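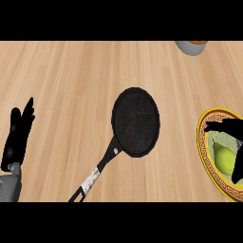
I've been putting off writing about breakfast at the Amden cottage because I wasn't sure anyone but my own family would care, but it's been raining since six this morning and I've run out of excuses, so put the kettle on and settle in!

We've been going up every January for 18 years now. The drive is 300 kilometres if you take the Wallus turnoff, and a fair bit longer if you miss it (we have missed it, more than once, usually while arguing over the radio). The place sleeps 5 on paper. We've had a good many more than that, with cousins on the verandah and somebody's swag in the laundry, and breakfast has to stretch to whoever wanders in.

My mum's rule was that you cook what's there. Leftover potatoes get sliced and go in first, with more butter than you'd admit to at home, and you leave them alone until they've gone properly brown on the bottom. Then onion, then whatever tomatoes are going soft on the windowsill, and the eggs cracked over the lot at the end. I've tried making it in my own kitchen with nice tomatoes from the shop and it's never quite the same colour or flavour. I blame the tank water, my husband blames my patience.

The bakery in Arport closed last winter, which was a real blow, so these days we bring our own bread and toast it a bit stale. The Slaoui road stall still has honey, though, with the same tin for your coins, and I came home with far more jars than we'll get through before autumn. If you live nearby and you'd like one, sing out.

Next time I'll write down the plum cake properly, with real measurements, as I've been promising my sister-in-law since before the new stove went in.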